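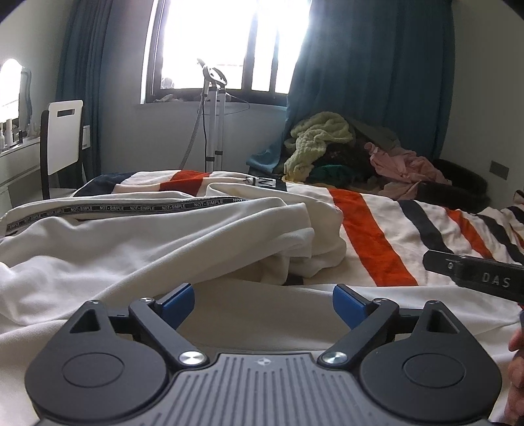
The poems are good but the order is wrong, came the reply from one of our test readers, and the long one about the ferry should not stand first, "it makes me tired before I have started."

Workshop notebook, May, evening

I read this reply three times. I think it is right for the order and not right for the ferry poem. The book has 20 poems and the ferry is the only one where the speaker says where she is going. If I put it in the middle, the first poems have no ground under them. But it is long, this is true, and on the page it looks even longer.

Tried today:

Order A: ferry first, then the short ones about the kitchen. Same as the draft sent out.
Order B: two short ones, ferry, kitchen. Better. The second short one ends on the word "water" and the ferry begins with it, which I did not plan.
Order C: ferry as the last. No. It sounds like a farewell and the book is not a farewell.

I keep B for now. To read it aloud again in the morning, when the voice is fresh.
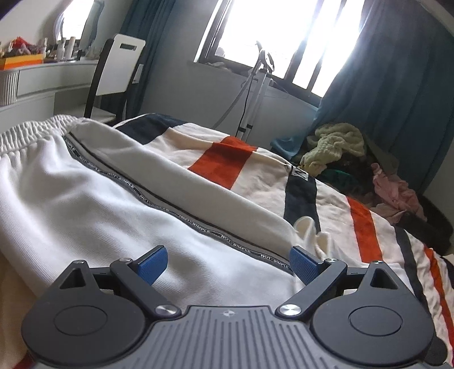
The refrain in poem seven is still the biggest problem. In the original it comes back five times and each time the verb has a small different ending, so the ear is not bored. English does not give me this. If I keep the same line five times it becomes like the tape on the side seam of the white garment, NOT-SIMPLE and NOT-SIMPLE again along the whole diagonal, and after the third time one does not read the words any more, only the pattern. Maybe for poem seven this is even acceptable — the woman in it is repeating a thing until she does not hear it. I made one version with the line unchanged and one where it loses a word at each return. The second is more clever and I trust it less.

Notes on the preface: now 2000 words, and Plultora asks for 1000. I can take out the whole part about the history of the form, the reader can find it elsewhere. The paragraph about Ustier must stay, because four of the poems do not open without it. Also I have written "the poet's silence" three times. Find something else or remove.

Title: Vaher is the working title still. On the telephone people hear "father". I do not mind it so much, but for a bookshop it can be a difficulty.

Foneck sent the paper sample for the inside pages. The color is a little more yellow than the one before. The short lines look well on it, the long lines of the ferry poem go too near to the fold. Ask if the inner margin can be wider. The print run stays at 400.

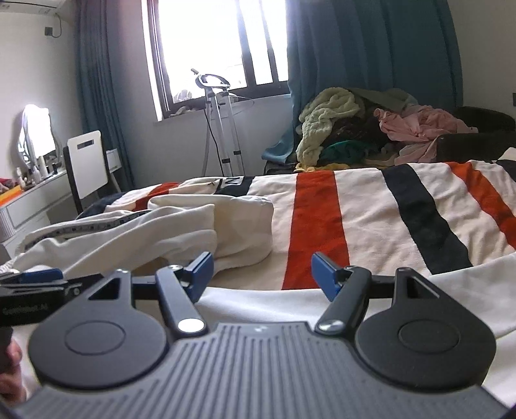 Black gripper with blue finger tabs, over the bed.

Left for tomorrow: poem seven aloud, both versions, with somebody who has not seen the text. Commas in poem twelve. Write back to the reader and say thank you, and that the ferry has moved by two places.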